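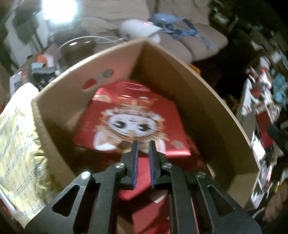 Robotic unpacking

Robotic unpacking is the removal of mixed goods from boxes by machine, without a person choosing or placing each item. It is often listed among the chores closest to being solved, a claim the published results only partly support.

Rigid cartons of known size are handled well. Glossy wrappers, crumpled bags and items lying partly under one another are harder – two-finger grippers tend to slip on them or pick up 2 at once. Box walls also limit the angles from which a gripper can reach in.

Trials

The Plisby trial ran 200 picks from open cardboard boxes and reported 167 as successful. Tibor Hegyi, reviewing the results, noted that staff had repacked the boxes between runs and that only 108 picks were completed without a restart. Davo, which built the arm, disputed his way of counting.

Household use

No home product had been released as of December. Eftychia Psarras has argued that training by hand-held gripper records human skill well but says little about how a machine will cope alone in a crowded room.

See also: Bin picking; Shelf stocking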